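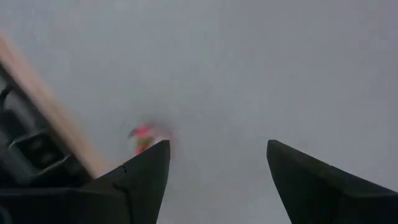

Vovberg Snack Sorting, Fault Subset — data card

This subset collects the episodes of the snack sorting task in which a gripper finger pressed on a wrapper and the controller did not stop. We publish it apart from the main set because the force values in it can not be trusted. The wrist view is important for this kind of fault, but it has limits: with the gripper open over plain gray surface the two pointed tips are sharp, while the small red and pink thing near the left tip is only a blur. Please do not label contact from one wrist image alone.

Contents: 56 episodes, 14 of them marked "late stop". Two arms, wrist cameras, fixed cameras and one overhead view. Task: move wrapped snack bars from the mat into clear bins.

What went wrong

After an update in January, the force limit of the left arm was read in the wrong unit. The arm closed and pushed down much harder than it was told, and the soft stop came too late. Rhys Sutcliffe found the error when he compared the logs of the two arms. No person was hurt. One fingertip was bent and two bars were crushed.

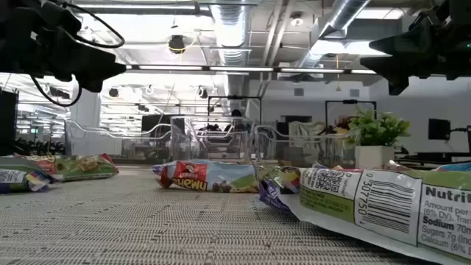
Can I use these episodes to train a grasping policy?
Only if you drop the force channel and remove the episodes marked "late stop". The joint positions and the images are correct.

Labels

Each episode has a file named fault.txt with the start time of the fault, the arm, and a short note. The notes were written by Kylie Tuhiwai and checked a second time against the motor current. Where she was not sure, the note says "unclear" — we left these as they are.
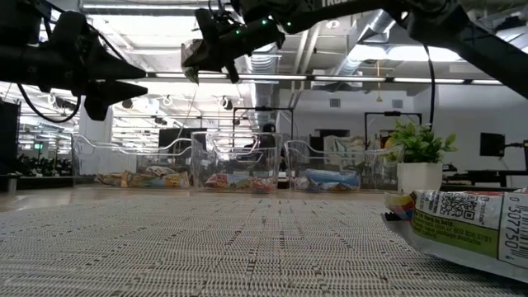
Side camera: three clear bins with snack packages, both grippers above.

Safety on your own setup

If you replay the commands on a real robot, set the limit in newtons and test it first on a piece of foam. Keep hands outside the table while the arms have power. The emergency stop must cut both arms together; in our first wiring it cut only one.
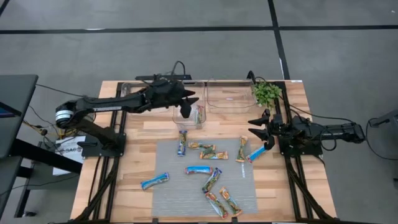 Head camera view: blue and orange-and-green bars on and around the gray mat.

Known problems

The clocks of the left and right logs can differ by 2 frames. The Hoàng converter does not read fault.txt, so copy this file by hand.

Last change: June 18, 2026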